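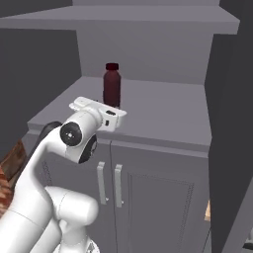 Fig. 2. Dark red bottle on a gray counter.

Home | Guides | Kitchen | Vinegar | Contact
Print this page | E-mail to a friend

Section 2: Starting your vinegar

Okay, you've got your Drultau crock rinsed and your leftover red wine saved up, so let's get going! I do mine in December, when there's always wine left after company.

1. Pour the wine into the crock and stop well short of the rim. It needs air.
2. Stir in the same amount of plain water if your wine is a strong one (I skip this with the light stuff).
3. Slide the mother in gently. Mine came from Tahira Orakzai, and it's still going strong.
4. Tie a doubled cloth over the top and put the crock somewhere dark and fairly warm.
5. Leave it alone for 19 days, then taste a spoonful.

Note: If it still tastes like wine, give it another week or two. My first batch was slow, and I nearly dumped it!

Caution: Fuzzy spots on the surface are mold. Throw the whole batch out, mother and all, and scrub the crock before you try again.

Straining and bottling are in Section 3.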